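4.2 Water on the glass

We came to the question of water rather slowly, and we should admit that it was not in our first plan at all. The Skonanard household study was set up to look at how people keep a cooktop clean from one meal to the next, and when we wrote the diary sheets we were thinking mostly of grease, burnt sugar and the brown ring that forms under a pan of beans. The 41 households who kept diaries for us had other ideas. Again and again, in the space we had left for "anything else," they wrote about water, and they wrote about it with a good deal of feeling.

On the older enamel cooktops a drop of water is hardly noticed. It sits in the shallow well around the burner, dries there, and is taken up with everything else at the weekly cleaning. Black glass is a different matter altogether. Every drop shows, and in towns with hard water, such as Trevon, every drop leaves a pale spot behind it once it has dried. Of the 21 households with glass cooktops, 16 told us that they wiped the surface at least once a day for the sake of water marks alone, on days when nothing had boiled over or splashed. One cook kept a cloth folded on the counter for this and nothing else, and was quite firm that it must never be used on the table.

Where does the water come from? The diaries name the same few sources, often with a sigh: a pot filled at the sink and carried across without drying the bottom, a lid lifted and tipped toward the wrong side, a handful of washed greens held over the pan a moment too long. The burner parts themselves are another source, since many people rinse the cap and put it back damp. We had not thought to ask about that, and we added a line for it in the second round of diaries, which went out in November.

The drops also lie in awkward places. A cloth goes easily over the open glass toward the front edge, but close in around the base of the burner, between the pan supports, it has to be pushed in with a fingertip — and if there is a pot standing on the supports, most people simply go around it. Several diary keepers said they wiped "everything I could reach" and left the rest for later. Figure 2 gives an idea of the kind of surface they were writing about.

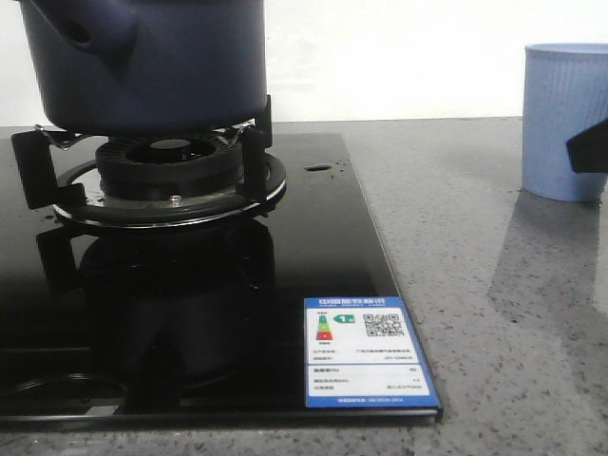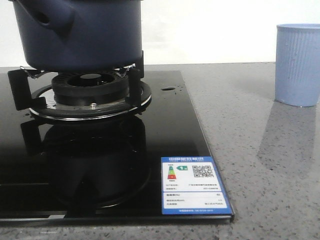
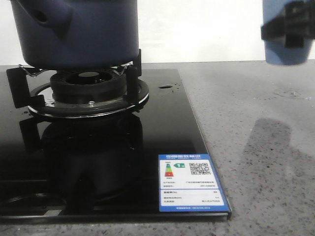
R. Sayegh

Figure 2. A dark blue pot on the pan supports of a black glass gas cooktop, with drops of water on the glass and the energy label in the lower right corner.

The label in the figure brings up a smaller point. Stickers of this sort were left in place in 2 of our households, and both mentioned having to wipe along the paper edges with some care. We return to labels and other raised edges in Section 4.3, together with the trim strips.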